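Tarkow Community Pantry: pretend shop and drawing corner
Progress report to the Plirkinar Small Grants Fund
Prepared by Eulalia Ibarra

Print this page | E-mail this page
Shares: 5 | Comments: 2

Hello again everyone at Plirkinar! I promised Cristóbal Ojeda I'd get this to you in November, before the kettle is packed away for the summer break, so here goes. We're further along than I thought we'd be when I rang in a flap over the shelving.

As you'll remember, the grant was for a corner where kids can muck about while their parents do the pantry shop. We asked for $600 and spent $400 of it in the first stretch, nearly all on a white table, a desk lamp and the first of the toy vegies. The rest is still sitting there, and I'll get to what we'd like to do with it.

The lamp was Nélida Arancibia's pick. I'd wanted one of those big floor ones, but she said (quite rightly) that the little kids would have it over in a minute. The blue one has a bendy neck, so you can point the light down at a drawing or swing it right away if someone's squinting. It's bright enough for colouring in on a grey afternoon, too.
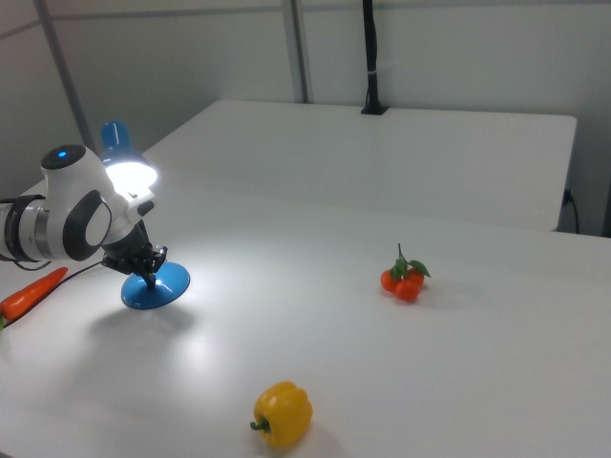 What the kids do with it

The idea was a pretend greengrocer at one end and still-life drawing at the other, and of course the two got mixed up straight away. Someone sells you a carrot and then wants it back to draw. I've stopped trying to keep them apart! Uriel Arancibia made up a game where you set out a few vegies, everyone has a good look, then they shut their eyes and you shift one. The bigger kids are ruthless at it and the small ones just yell "carrot" every time, which does work fairly often.

The carrot is the favourite by a mile, and I think it's the leaves. They've got a bit of movement in them and they're good fun to draw, whereas the carrot itself is done in a few strokes of orange crayon and then you're stuck for what to do next. We've had carrots with faces, carrots in hats and one very long carrot that went over two sheets of paper and had to be taped.

Having the lamp on the table has helped the drawing more than I expected. Uriel shows them how to look for the shiny spots on the base and leave those bits of paper blank. I'd never have thought of that myself and I've been drawing badly for years.

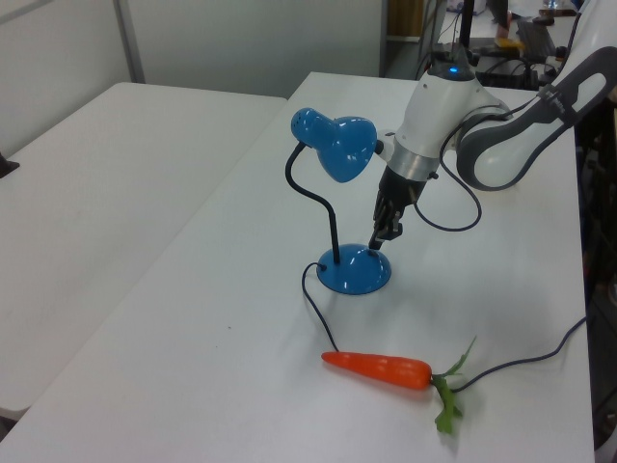
We did have a long chat about the power cord. It's a thin black one, so it shows up well on a white table, but I still don't love it lying across the part where little arms are reaching. Emiliano Toledo has offered to put in some clips along the edge and run it off the back. I've said yes please and put it on the list below. Until then the rule is that a grown-up plugs in and a grown-up unplugs, and the lamp goes up on the high shelf when we close at 4 pm.

The other hiccup was the order from Cullar. Half of what we'd asked for was out of stock, so no eggplants and no corn, and the refund took ages to come through. Núñez Toys in town let us have a few bits at cost in the end, and they've said they'll do the same in the new year. Could we please list them as a supporter on the sign? I'd like to thank them properly.

I should also say the plastic vegies wash up beautifully. Warm soapy water, a rinse, then out on a tea towel. The leafy ones need a shake or they drip all over the bench.

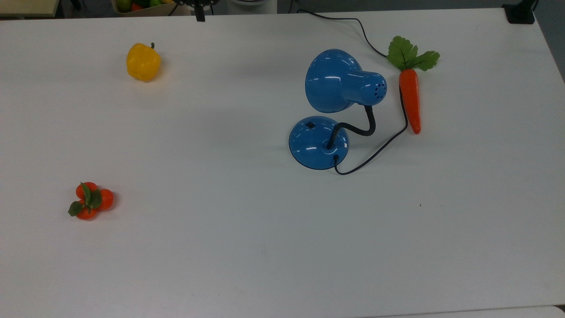 The yellow capsicum, the orange bunch and our blue lamp on the white table.

What's left to do

With the remaining money we'd like to get:

- cord clips for the table (Emiliano will fit them for nothing)
- more vegies, especially green ones, as the shop is very heavy on orange
- a set of little baskets so the customers have something to carry
- decent paper, because the cheap stuff tears the minute you rub anything out

None of that is different from what we put in the original application, apart from the clips. If you need me to fill in a variation form for those, send it through and I'll get it done.

Nélida has the receipts in a folder and can scan them whenever you like. She'd rather do them in one go than in dribs and drabs, so let us know if you want them now or with the final report. You're very welcome to come and see it all, too. Mornings are quieter, afternoons are more fun, and there's usually cake if you give me a bit of warning.

Thanks so much again,
Eulalia

Contact: Eulalia Ibarra, Tarkow Community Pantry | © Tarkow Community Pantry | Back to top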